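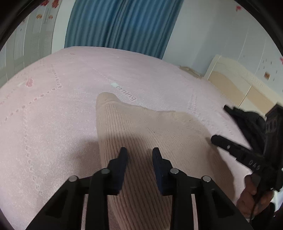

Folding ribbed knits flat on the bed - does the diagonal fold ruin the cuff?

Posted by Skarphéðinn Frandsen in Laundry and Linens
July
4 minute read

I have a beige knit that I fold on the bed after it comes off the rack. It has fine ribbing and a cuffed edge, and the edge will not lie straight. It goes wavy no matter what I do. I've been folding the whole thing corner to corner into a triangle with the cuff turned back, then rolling it from the point. My sister says the triangle is what is stretching it and I should fold in thirds like a towel.

The bed is the only flat surface I have that's big enough. I use a light pink terry bedspread, the kind with the openwork lines in diamonds. It's soft and it doesn't snag.

Two questions. Is the diagonal fold bad for ribbing? And can a wavy cuff be brought back?

- - -

rackandpin

Your sister is right. Ribbing is made to stretch across the ribs. Fold it on the diagonal and every rib near the fold gets pulled a little sideways, and the cuff gets the worst of it. Fold along the ribs or straight across them. I do mine in thirds, cuff inside.

- - -

oldhemline

I don't agree. I've folded knits in triangles for 12 years and the cuffs are fine. A fold doesn't pull on anything if the piece is lying flat. What stretches a cuff is hanging it up damp by the corners. How are you drying it, Skarphéðinn? You said rack. Over one bar or two?

- - -

Skarphéðinn Frandsen

One bar. It's the Bronden folding rack, the narrow one. I put the cuff end down so it hangs free.

- - -

oldhemline

Then that's your answer. All the water runs down into the cuff and the weight pulls it. Dry it flat on a towel.

- - -

rackandpin

Drying flat is good advice and I'd do that first. But I still wouldn't store it in a triangle. Twelve years of folding your knits doesn't tell us anything about his. What fiber is yours? Wool springs back. Cotton doesn't.

- - -

oldhemline

Mostly wool. Fair point.

- - -

Skarphéðinn Frandsen

The label is long gone, I cut it out. I think it's a cotton blend. It isn't itchy and it takes forever to dry.

- - -

tamsin_b

Sounds like cotton to me. For the wavy edge:

Wash it cool, press the water out in a towel, don't wring. Lay it flat and push the cuff together with your fingers, working from both ends toward the middle, until it's a bit narrower than you want. Leave it alone until it's dry all the way through. With cotton that might be the next day or the day after.

If it's still wavy, hold a steam iron over it without touching and pat the cuff back in. Do not press down or you'll flatten the ribs and they stay flat.

I wouldn't do any of this on a bedspread with a raised pattern. Dots and openwork can print into a damp knit. I had a gray scarf with a waffle pattern on one side for a whole winter.

- - -

Skarphéðinn Frandsen

I only fold on the bedspread, it's dry by then. But good to know. Could I put a sheet over it and dry it there?

- - -

tamsin_b

A sheet is too thin. Thick bath towel, doubled, and then the bedspread under it gets damp anyway. Use the floor or a table if you can.

- - -

mudroom_13

We have a Majali mesh dryer, the flat round kind that hangs from a hook. Mine was $13. It folds up small and lives behind the door. One knit at a time but the air gets under it and it cuts the drying time down a lot.

- - -

rackandpin

Those sag in the middle once you put something heavy on them. I had one and it left my cardigan longer than it started.

- - -

mudroom_13

Mine doesn't sag. I keep the heavy part over the rim. A cardigan is probably too big for it to begin with.

- - -

quiltsandcoats

Going back to the folding. I work the counter at Drandumwood, we sell a lot of knits, and we fold everything square on the shelf. That's for stacking, though. A triangle takes up twice the room and slides off the pile. Nobody at the store has ever told me it hurts the fabric.

The thing I'd watch is the turned-back cuff. If the cuff is folded back on itself for months you get a crease right across the ribs, and on a cotton blend the crease stays. Turn it down before you put the piece away.

- - -

Skarphéðinn Frandsen

I do leave it turned back. It's been in the drawer like that since spring. I thought it protected the edge.

- - -

oldhemline

It doesn't protect it. I'll agree with the store on that one. Cuff down, whatever shape you fold the rest in.

- - -

rackandpin

And don't roll it after. Rolling is fine for a suitcase. In a drawer the outside of the roll is stretched the whole time and the inside is bunched up.

- - -

tamsin_b

I roll everything and I don't see it. The drawer matters more. If it's packed tight, things crease, rolled or not.

- - -

Skarphéðinn Frandsen

The drawer is packed tight. It's a Rultness under-bed one, very shallow, so rolling was the only way to close it.

OK. I'll wash it, dry it on towels on the kitchen table and push the cuff in like tamsin_b said. After that it gets folded in thirds with the cuff down, and I'll move it up to the closet shelf. I'll write back when it's dry.

- - -

Skarphéðinn Frandsen

Took 2 days to dry. The cuff is better at one end and about the same at the other. I think I didn't push that side in enough. There's a faint line where it used to be turned back. I haven't tried the steam yet, I have to borrow an iron.

- - -

tamsin_b

Wet just the bad end and do it again. You don't need to wash the whole piece. Try the steam on the line first and see if it lifts.

- - -

oldhemline

The line might be permanent. Wear it with the cuff turned back and it won't show.

- - -

rackandpin

Which puts the crease right back in.

- - -

oldhemline

Only while he's wearing it.

Last updated: July, 9:12 pm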